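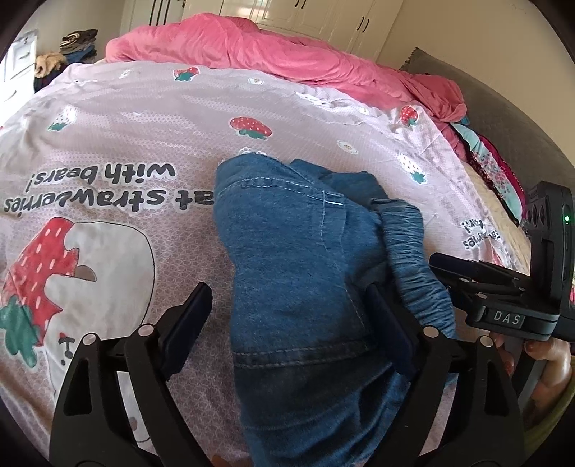 Jeans between the fingers of one gripper, with the second close by.

Rondard hand-held gripper kit, reviewed after two months at work

I run the home laundry side of Buschmann, which means a small team going into people's houses, putting clothes away, changing beds and folding, folding, folding. Last December the firm signed up for Jirano, the folding robot that is meant to take over part of our depot work, and along with it came the Rondard kit so that we could teach it how we do things. You hold a gripper in each hand, you fold as you normally would (well, more or less), the camera watches, and the recordings go off to train the machine.

I'll admit I was cross about it at first, and so was Wilma Leemans, who has been folding for a living longer than I have and doesn't care to be told she needs equipment for it. Our kit cost 898 euros, and my first thought was how many decent ironing boards that would buy!

The first few mornings are hard going. You've had fingers all your life and suddenly you've got two stiff black ones on each side, and a pillowcase becomes a serious matter. Jeans are kinder to a beginner than you'd think, as the thick seams give the pads something to get hold of. The waistband is where I still come unstuck, particularly the elastic sort that gathers itself up just when you want it flat. Thin T-shirts I'd leave until the second week. Imke Hollmann took to it at once and was soon doing children's pyjamas, which I think was showing off.

On comfort, I'd say fair. The grippers are no trouble for ten minutes, but by the end of an hour my wrists knew about it, and we now swap over at every tea break. I'd have liked a softer handle and a smaller size for smaller hands. The instructions are thin, and the page on storing recordings had clearly been written for somebody else.

What I hadn't expected was how much we'd talk. To fold something for a machine you have to agree how it's folded, and we found that Wilma does sleeves first, Imke does them last, and I apparently do whatever I fancy. We had 221 recordings by the end of our first batch, and a good many long conversations to go with them.

As for the jobs, Volker Haberkorn from the office has put it in writing that hours stay as they are until summer, and the recording time is paid at the higher rate, which we had to ask for. After summer I can't tell you. Jirano does towels at the depot now and I don't miss towels. I would miss the houses, and the chats over the bedding, and I've told Volker so more than once.

Would I recommend the kit? Yes, if your people are given proper time to learn it and are paid for that time. Ask for the wrist straps when you order, they come separately.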